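Storage and Small Rooms, handout for week 5
Kettunen evening course in home planning
Tutor: Ilari Kemppainen

Hello again. Last week we got as far as measuring the room and I promised we'd finally talk about furniture, so here are my notes. They're a bit longer than usual – sorry, I do like this topic.

Start with what you own and leave the shopping for later. I know the catalogue is more fun! But most people who come to me with a room that feels full have plenty of storage already, and it's full of things they never reach for. Before you buy a single shelf, empty one cupboard on to the bed and sort it by how often you use each thing. Daily, monthly, once a year. The once-a-year pile is the one that can go up high or under the stairs.

My own flat in Miltley had a hall cupboard that I swore was too small. I took everything out one wet November and found 16 tote bags, most of them inside other tote bags. The cupboard was fine.

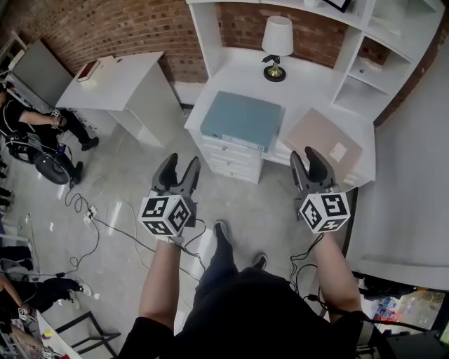 Depth matters more than people think, and it's the measurement most of you left off your plans last week. A deep shelf looks generous, then the front row fills up and the back row is lost for years. Drawers get round this because the back comes out to meet you. Built-in ones, like those in the white desk here, also save you finding floor space for a separate chest, and in a small study that can decide whether the door opens fully. Do check you can pull a drawer right out while you're still standing in front of it. Draw that on your plan as a dotted box.

Now, heights. Anything you use daily wants to live between your hips and your shoulders. Heavy things go low (pans, files, the sewing machine) and light bulky things go high. If two of you share the room and one is much taller, plan for the shorter one. The taller one will cope.

A word on walls. In the Dredden flat we looked at in the first session, the alcove was 91 cm wide at the bottom and a good bit less at the top, and the ready-made bookcase had to go back to the shop. Measure in three places, always, and write down the smallest.

For next time, please bring:

A plan of one room with every door and drawer shown open.
Your three piles, as a list. Be truthful about the yearly one.
One thing in your home that has no proper place. We'll find it one together.

We're in room 14 again, and do have a look at the chapter on alcoves in the Ponier booklet if you get a chance.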